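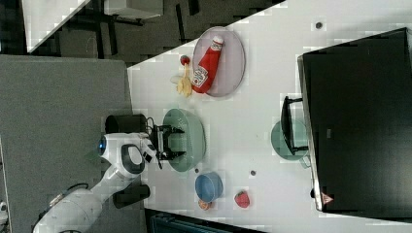
I have been buying grease for a living for 26 years, and I would like to say a few words against the product data sheet.

A data sheet used to be one page. It told you what the stuff was, how hot it could get before it ran down the wall, and whether it would wash out when the roof leaked. You read it standing up. The one I received last month for a calcium sulfonate grease had a cover, a mission statement and a photograph of a wheat field. The dropping point was in a footnote.

The sheet was from Jurnosero, and in fairness the grease is fine. We have it on the conveyor bearings at the Hillow plant and the conveyor has not complained. But I wanted to know one thing before I ordered, namely whether it would get along with the lithium complex already sitting in those housings. The sheet said it offered "outstanding compatibility." With what? With my lifestyle?

I called. Laurinda Paiva in their technical department picked up on the second ring and told me to purge the old grease completely, run the bearings for an hour and purge again. It was a perfect answer and took her less time than it takes to download the wheat field. I asked why it wasn't printed anywhere. She said it had been, two revisions ago, and that marketing needed the space.

Then there is the word "premium." I keep three brands of anti-seize on my shelf and all of them are premium. Plindico sells a premium grade, a premium plus grade and one called simply "select," and as far as I can tell select is the cheap one. I would pay extra for a drum marked "ordinary," if only to find out what was in it.

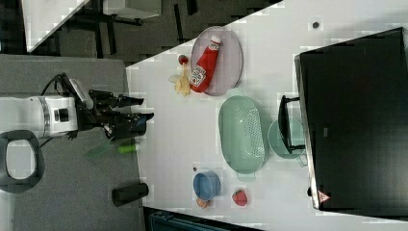 Gripper over the edge of the work surface.

The usual defense is that buyers don't read the numbers anyway. Pilar Ulloa, who sold me grease for years before she moved over to hydraulic fluids, used to say that a customer buys the color. Red looks as if it can take the heat, blue looks clean, and black looks as if it means business. I laughed at this for a long time, until I caught our own night shift refusing a tub of perfectly good tan grease on the grounds that it looked tired.

So yes, we have it coming. Still, a four-ball weld load is not a matter of taste. If one sheet gives it in kilograms, the next in newtons, and the third says "superior load carrying," then two of them can be compared by anyone with a calculator and the third is asking for a date.

What I want is modest. Put the thickener, the base oil viscosity and the test methods at the top, in type I can read without my other glasses. Tell me what the grease must not be mixed with. Tell me what it's bad at — every grease is bad at something, and I'm going to find out at two in the morning regardless. The wheat field can go on the back.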